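The Book Room at Deltside

Deltside lost its only bookstore in June. Since then most of the town's secondhand trade has moved to a former feed shop on Gronow Street, where 367 people have signed up for a borrowing card that costs nothing and has no due date.

The shelves are sorted by size, with tall books along the back wall and paperbacks near the door. Mysteries go fastest. Cookbooks come in by the box and tend to stay. Old hardcover sets are the hardest to place, partly because families keep one or two volumes and give away the rest -- a set with gaps sells for very little, even when the bindings are good.

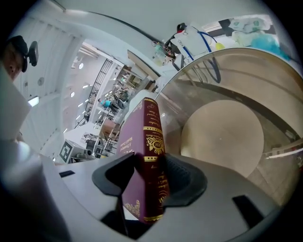

Elaine Araújo would take the odd volumes over the full sets any day. A single book gets read, she said, and a set of 2 dozen gets dusted. She has carried home almost 100 from Gronow Street and brought most of them back.

Prices, where there are any, are penciled inside the cover. Few go above the cost of a sandwich. The money pays for heat and for the van that picks up donations from Graller and the farms past it.

Rent is the open question. The lease runs through winter, and the owner has asked for 200 dollars more a month after that. A smaller space on the Lekex side of the river is available, but it has stairs and no parking. Regulars have been asked to leave their preference in the notebook by the door.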